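Skip to content
Search articles, issues, authors
Search

The card in your pocket: how a plastic membership card is made, and why it fails

By Gordon Cormier
Aug 5, 2022
14 comments | 62 shares

A standard plastic card is 85.6 mm wide, 53.98 mm high and 0.76 mm thick. The size has been fixed by international standard for decades, and every wallet, till slot and card reader is built to it. What goes on between the two faces is less fixed, and it decides how long a card lasts.

Most cards are a sandwich. Two printed core sheets sit in the middle, back to back, with a clear overlay on each side. The sheets are stacked, pressed under heat until they fuse, cooled under the same pressure and then punched into single cards. The clear layers protect the ink from rubbing. If the press is too cool, the layers part at the corners. If it is too hot, the ink creeps and small type goes soft.

Dostside, a card printer with one site and two presses, runs most of its work for gyms, libraries and clubs. Tudur Yorath has managed the press room there since January. He keeps a drawer of returned cards sorted by fault, and the fullest section is corner splitting.

"People blame the print," he says. "The print is nearly always fine. The cooling was cut short to get another load through."

The drawer also holds cards made by another method. Small clubs often buy blank white cards and print them on a desktop machine, which lays dye from a ribbon directly on the surface. The result looks good on the first day, but the image sits at the top of the card with only a thin clear coat over it. Kept in a pocket with keys, it can wear through to white along the long edge. 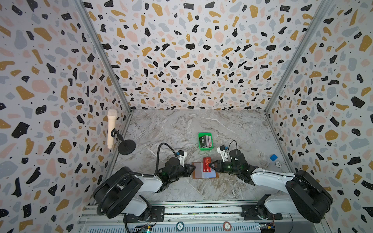
Does a card holder make a card last longer?
It depends on what the sleeve is made of. Soft PVC sleeves contain plasticiser, an oily additive that keeps them flexible, and over time it can move into the card and lift the ink. Polypropylene sleeves contain none and are the safer choice for anything printed on a desktop machine.

Uyên Lại tests card stock for Poon, a supplier of blank sheet. Her bend rig flexes a card along its long side, then its short side, and repeats until a crack shows. She stops every 400 cycles to check the surface under a lamp. Plain PVC tends to crack first near a punched slot. Blends with a layer of polyester hold on longer - they also cost more and are harder to punch cleanly.

Chips bring a fault of their own. A contactless card carries a loop of fine wire joined to the chip, and the joint is the weak point. Repeated bending can break it without leaving a mark on the outside, so the card looks sound and the door stays shut. Lại advises clubs to keep any slot or hole well clear of the loop, and to ask the supplier for a drawing before punching.

Paper board is now sold as a replacement for short-life cards. Skisico offers one in lots of 100, with a water-based coating on both faces. It suits a pass needed for a season. It does not suit a till with a swipe slot, where the edges fray.

For a club placing its first order, Yorath suggests asking for 5 samples from the actual press run and leaving them in a working wallet for a month before paying for the rest.

Comments (14)
Sign up to our newsletter. You can unsubscribe at any time.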